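제4장 섬유의 구김과 회복

4.0 들어가며

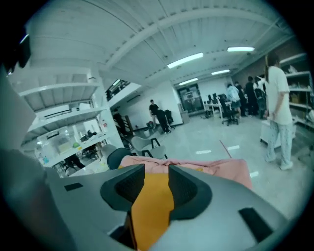 구김은 왜 생기나. 이 장의 출발점. 3장에서 섬유의 인장 성질을 봤으니 이제 굽힘으로 넘어간다. 천을 접으면 바깥쪽 섬유는 늘어나고 안쪽은 눌린다. 힘을 빼면 돌아오는 것도 있고 안 돌아오는 것도 있음. 이 차이가 4장 전체의 주제.

먼저 용어부터. 구김(wrinkle)은 의도하지 않은 굽힘 변형. 주름(pleat, crease)은 일부러 잡은 것. 옛 교재에서는 두 말을 섞어 쓰는데 이 책에서는 구분한다. 시험 답안에서도 구분할 것.

면과 마. 셀룰로스 사슬 사이에 수소결합이 있다. 물이 들어가면 이 결합이 끊기고 사슬이 조금씩 미끄러진다. 그 상태로 마르면 새 위치에서 다시 결합. 구김이 굳는다. 땀 난 등판, 앉았던 치마 뒷자락, 세탁기 안에 밤새 둔 빨래가 다 같은 얘기다. 다리미도 원리는 같다. 수분과 열로 결합을 풀고 눌러서 편 채로 식힌다. 방향만 반대.

양모는 다르다. 사슬이 코일처럼 감겨 있고 황 가교가 잡아 준다. 그래서 걸어만 둬도 꽤 펴짐. 욕실에 김을 채우고 걸어 두면 더 빠르다. 폴리에스터는 물을 거의 안 먹으니 젖어도 변화가 적은데, 유리전이온도를 넘긴 채로 접히면 그대로 고정된다. 플리츠스커트가 오래 가는 이유이자 뜨거운 건조기에서 꺼내지 않은 셔츠가 망가지는 이유다. 열고정은 4.4에서 자세히.

실과 조직도 본다. 꼬임이 많은 실은 섬유가 움직일 틈이 적다. 평직은 교차점이 많아서 구김이 잘 남고, 능직이나 수자직은 덜하다. 편성물은 고리 구조라 더 잘 돌아온다. 같은 면인데 티셔츠와 와이셔츠가 다른 까닭이 여기 있음. 두께도 변수. 얇은 천은 작은 힘에도 날카롭게 꺾인다.

측정은 개각도법을 쓴다. 시험편을 접어 하중을 주고, 하중을 뺀 뒤 벌어진 각도를 읽는다. 180도면 완전 회복, 0도면 접힌 그대로. 경사와 위사 방향을 따로 재고 합쳐서 적는 경우가 많다. 표 4.1의 제르카우(Jerkau) 시료는 가공 전 경사 방향 47도, 수지 가공 후 100도. 꽤 올랐지만 공짜는 아니다. 인장강도와 인열강도가 같이 떨어졌다. 가교가 사슬을 묶으면 힘이 한곳에 몰리기 떄문. 이 득실 관계는 4.5에서 계산 문제로 다룬다.

트레바스키스(Trevaskis) 직물시험실의 티건 파팅턴은 실습생에게 늘 습도부터 적게 한다. 시료를 표준 상태에 두지 않고 잰 값은 비교가 안 된다. 같은 면포라도 장마철과 겨울 값이 다르게 나옴. 실험 노트 첫 줄은 온도, 상대습도, 방치 시간. 빠뜨리면 다시.

이 장의 순서
4.1 굽힘과 전단, 기본 식
4.2 수분과 수소결합
4.3 개각도 측정 실습
4.4 열고정
4.5 수지 가공과 강도 저하
4.6 세탁과 보관, 가정에서 해볼 것

준비 과제. 집에 있는 옷 중 면 하나, 합성섬유 하나를 고른다. 라벨의 혼용률을 적고, 손으로 꽉 쥐었다가 놓는다. 놓은 직후와 한 시간 뒤 상태를 각각 적을 것. 물을 살짝 뿌리고 한번 더 반복. 결과는 4.2 수업에 가져온다. 혼방은 비율이 뚜렷한 것으로 고르는게 좋다. 표기가 지워진 옷은 쓰지 말 것.

읽을거리는 라클런 매키넌의 「직물의 굽힘」 2장. 수식이 부담되면 그림만 먼저 보고 4.1을 읽은 다음 돌아가도 된다.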